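Descaling a boiler on hard water

February is when I descale the espresso machine. The water in Flavville is hard, and the test strip from the kitchen tap read 40 this morning on the Stüber scale, where 5 is the recommended ceiling for a brass boiler. Last year the same tap gave 39, so the supply is stable and the interval can stay where it is.

The machine is a Ritance single boiler. Capacity and element are unremarkable. The thermostat is the part that suffers, as scale on its pocket delays the reading and the boiler overshoots.

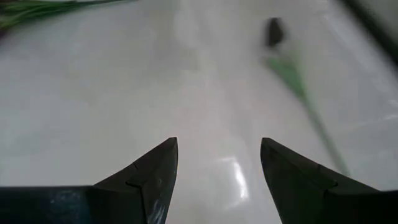 Is vinegar good enough for the job? It dissolves the scale, but slowly, and the smell stays in the gaskets for several tanks. Citric acid is cheaper per treatment and rinses out faster.

I dissolve 40 grams in a liter of warm water and fill the tank with that. Run the pump until the solution comes out of the group, switch off, and wait. Repeat until the tank is empty. The steam wand gets its share on each pass — it is the narrowest path in the machine and the first to clog.
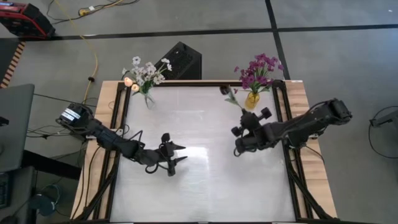
Rinsing takes longer than the acid did. I put two full tanks of plain water through the group and the wand, then check the last cup with a pH strip against water straight from the tap. If the two colors match, stop. If they don't, run another tank.

With the boiler clean, the dial thermometer in the cup settled sooner after each heating cycle. I don't have a baseline for this from last year, so I can't put a number on it. The element still needs to reach 100 degrees before the wand does anything useful, and the warm-up felt unchanged.

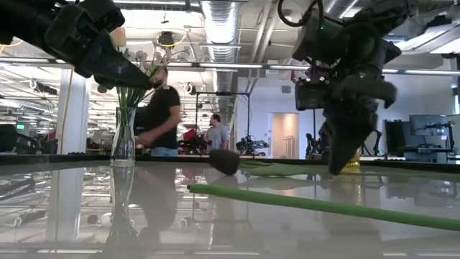

A reader in Zarkthorpe wrote that citric acid left a white film in their boiler, and that they now use lactic acid at the same strength. Film of that kind is usually calcium citrate, which forms when the solution is too hot or sits too long. I keep mine below 40 degrees and have not had it. Lactic acid avoids the problem but costs more here.

The group gasket is next. It has gone hard on the left side, and the replacement is on order.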